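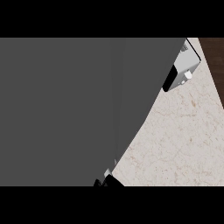 Replacing a kitchen counter without replacing the kitchen

The owner of Fortin, a two-bench stone shop that cuts and fits kitchen counters, has been in the trade since he left school. We talked in the shop office in May, before the first delivery of the morning.

Most of his customers keep their old cabinets. "They call and say they want a new kitchen, and when I get there the boxes are fine," he said. "The doors might be tired. The top is what bothers them." He checks the cabinets for level first and will turn down a job if the base is soft from an old leak. Last year he turned down 2 of those.

Marble still sells, although he spends much of the first visit talking about lemon juice. "It etches. Sealer slows down a stain, but it doesn't stop acid. If you're going to be upset by a dull ring next to the sink, buy something else." He has marble at home and says the rings stopped bothering him after the first winter.

Prices vary more than people expect. A small galley kitchen he finished this spring came to $1,385, using a remnant left over from a larger order. A full slab with a sink cutout and a finished edge usually starts at around $2,000 before the backsplash. He asks customers to look through the remnant rack before they pick anything from a catalog. "Bring your measurements and a cabinet door. The light in here is not the light in your house."

Fortin buys most of its stone through Cunov, a yard on the other side of the county, and drives over to look at each slab. He once ordered from photos and got a piece with a brown vein where the sink would go. "I ate that one. It's my desk now."

Templating takes an hour or so. Cutting takes a day, and fitting takes a morning if the plumber shows up. He wants the old top left in place until the new one is ready, so the family can keep cooking.

For cleaning he recommends dish soap and warm water. He doesn't sell sprays. "People ask me which one, and I tell them to wring out the cloth."

The shop opens at seven. The remnant rack is by the side door, and the prices are written on the tape.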